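Why does a machine need a drink of grease?
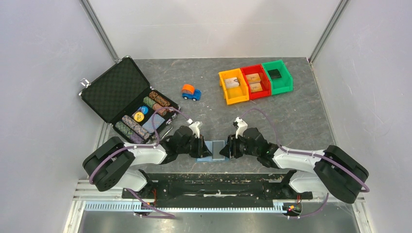 But my bike chain is already shiny, so why would I put anything on it? One young reader sent us that question after our page on gears, and it set us thinking about all the slippery stuff that keeps the moving world moving. So let's have a good long look at it, starting with your own two hands.

Rub your palms together, quite hard, and count to ten. Do you feel them getting warm? That warmth comes from friction, the name we give to the dragging that happens when one thing slides over another. Even skin that feels smooth has tiny ridges and hollows in it, and they catch on each other as they go by. Now put a blob of hand cream on and try again. Much easier, isn't it? The cream has filled in the hollows and made a slippery layer in between.

Metal is just the same, although you would never guess it from looking. A polished steel ball seems as smooth as can be, but under a strong microscope it looks more like a range of hills. When two bits of metal rub together with nothing between them, the tops of those hills scrape and break off. The metal gets hot, it wears away, and sooner or later you hear a dreadful squeak.

Oil is one answer. It is runny, so it can creep into narrow places, and it can be pumped round and round an engine to carry heat away. But runny things have a habit of running off! If you put thin oil on a door hinge, some of it will end up on the carpet (and somebody will be cross about the carpet). That is where grease comes in.

Grease is oil that has been thickened so that it stays where you put it. The thickener is very often a kind of soap — yes, soap, though you wouldn't want to wash your face with this sort. Think of a kitchen sponge full of water. The soap makes a tangle of tiny threads, like the sponge, and the oil sits in the gaps. When the moving parts press and roll, a little oil comes out and does its slippery work.

The people at the Plurkari grease works make theirs in a big heated pan called a kettle. The biggest kettle there is named Jugah, and it holds 796 litres, enough to fill several bathtubs right up to the brim. Oil and thickener go in together, and large paddles stir them for 7 hours. When the batch is done it looks like golden toffee, but it smells like a garage and must never, ever be tasted.

Not all greases are the same thickness. Some are as soft as ketchup and some are as stiff as cheese. Plurkari sells 3 kinds. The softest goes into small gearboxes, the middle one goes into wheel bearings, and the stiffest, which is called Tornent, is for slow, heavy things like the gates on the canal at Kusham. Those gates are greased every January, when there are hardly any boats about, and they have been opened and shut more than 1,000 times by the following winter.

Grease doesn't last for ever, I'm sorry to say. Dust gets in, and water too, and the oil slowly dries out or leaks away until only the crumbly thickener is left. Then the old grease has to be wiped out and fresh grease put in. Too much can be a nuisance as well, as the parts have to push their way through it, rather like you wading through deep mud in your wellies.

And the bike chain? A chain has lots of small links, and the places that rub are hidden inside them, where grease would be too thick to reach. So a chain likes a thin oil made for bicycles. Ask a grown-up to help you put one small drop on each link, turn the pedals backwards a few times with your fingers well clear of the chain, and then wipe the outside with an old rag.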